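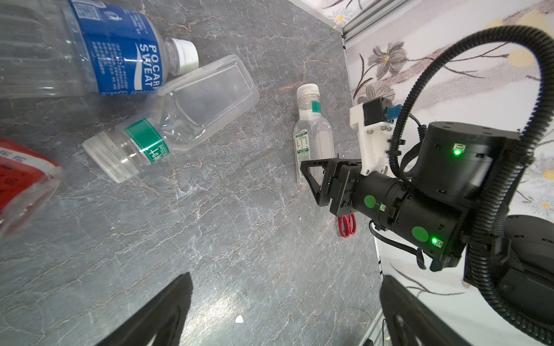

1/ Das Llewellyn in Plarnbridge hat die Nachfolge in der künstlerischen Leitung geregelt. Glenys Powell übernimmt im Mai, vorerst für 5 Spielzeiten. Dazu ein paar Punkte, die in der Pressemitteilung fehlen oder nur im Anhang stehen.

2/ Ausgangslage: ein Saal, 371 Plätze, Guckkasten, Portalbreite eher knapp. Kein eigenes Ensemble, Besetzung pro Stück. Wer dort Leitung macht, macht vor allem Disposition. Das wird bei Personalien dieser Art gern übersehen.

3/ Powell kommt von der Regie und hat zuletzt frei gearbeitet, überwiegend neue Texte, kleine Besetzungen. Ihre »Skondarwood« lief als Koproduktion und war technisch sauber gebaut: ein Bühnenbild, keine Umbauten, Licht als einziges Mittel der Ortswechsel. Das Stück selbst fand ich im zweiten Teil zu lang.

4/ Lajos Barta bleibt als geschäftsführender Leiter. Damit ist das Haus wieder eine Doppelspitze, was es unter der vorigen Leitung formal auch war, praktisch aber nicht. Neu ist, dass beide Verträge dasselbe Enddatum haben. Bisher lagen sie versetzt.

5/ Gleiche Laufzeiten haben einen bekannten Nachteil: Bei einem Wechsel gehen künstlerische und kaufmännische Kenntnis gleichzeitig. Der Aufsichtsrat sieht dafür eine Übergangsregelung vor. Im veröffentlichten Text besteht sie aus einem Satz.

6/ Zum Spielplan. Die nächste Saison ist noch von der alten Leitung disponiert und wird unverändert gespielt. 7 Produktionen, davon 2 Uraufführungen. Powell inszeniert darin nichts. Ihre Handschrift ist also frühestens in der übernächsten Saison zu beurteilen, und Kritiken, die das vorher tun, kann man überspringen.

7/ Eine der Uraufführungen ist »Wovine«. Der Text war schon einmal angesetzt und wurde verschoben, damals mit Verweis auf die Untermaschinerie. Die Versenkung ist inzwischen überholt und abgenommen. Ob das Stück sie noch braucht, hängt von der Fassung ab. Es kursieren mindestens zwei.

8/ Die kürzere Fassung kommt ohne den Chor im Schlussbild aus. Für ein Haus ohne Ensemble ist das ein erheblicher Unterschied: Der Chor müsste komplett über Gastverträge laufen, inklusive Proben in der Endphase, wenn die Bühne ohnehin für Beleuchtung blockiert ist.

9/ Nachgefragt wurde mehrfach, ob das Studio wieder öffnet. Stand der Mitteilung vom 28. März 2025: keine Aussage. Powell spricht von »kleineren Formaten an anderen Orten in der Stadt«. Das kann das Studio meinen oder gerade nicht. Ich lese es als Nein für die erste Spielzeit.

10/ Gegen eine schnelle Öffnung spricht auch die Technik. Das Studio hängt an derselben Dimmeranlage wie der Saal. Parallelbetrieb ging früher nur, wenn im Saal eine Produktion mit kleinem Licht lief. Solange das nicht getrennt ist, konkurrieren beide Räume um Kreise und um Personal.

11/ Autorenförderung: Die Lesereihe wird fortgesetzt, die Auswahl liegt künftig bei der Dramaturgie statt bei einer externen Jury. Verfahrenstechnisch ist das einfacher. Begründungen für Absagen soll es weiterhin nicht geben. Einsendungen bitte als PDF mit Seitenzahlen, steht dort tatsächlich so, offenbar aus Erfahrung.

12/ Abos: Die Platzgruppen bleiben, die Zuordnung der Randplätze im Rang wird geändert. Von dort fehlt bei tiefen Bühnenbildern die Sicht auf die hintere Gasse. Die Plätze waren bisher in derselben Kategorie wie die Mitte, künftig sind sie eine darunter. Hätte man früher machen können.

13/ Korrektur zu 4/: Die Verträge enden zum selben Spielzeitende, nicht am selben Tag. Bartas Vertrag schließt den Jahresabschluss noch ein. Für das Argument in 5/ ändert das wenig, der Vollständigkeit halber.

14/ Mehrere Antworten beziehen sich auf Powells Arbeit als Schauspielerin. Ja, dieselbe Person. Für die Leitung halte ich das für nachrangig, bei der Besetzungspolitik vielleicht nicht: Sie kennt Gastverträge von der anderen Seite, und die Probenpauschalen am Llewellyn waren zuletzt ein Streitpunkt.

15/ Zu den Pauschalen selbst habe ich keine belastbaren Zahlen. Wer dort in den letzten Spielzeiten gearbeitet hat und etwas Schriftliches besitzt, kann sich per Nachricht melden. Hörensagen bitte nicht, davon habe ich genug.

16/ Nächster Termin ist die Spielplanvorstellung im Mai, öffentlich, Eintritt frei, Anmeldung über die Kasse. Powell und Barta sind beide angekündigt. Ich bin dort und schreibe die Besetzungen mit, die Fassung von »Wovine« ebenfalls, falls sie genannt wird.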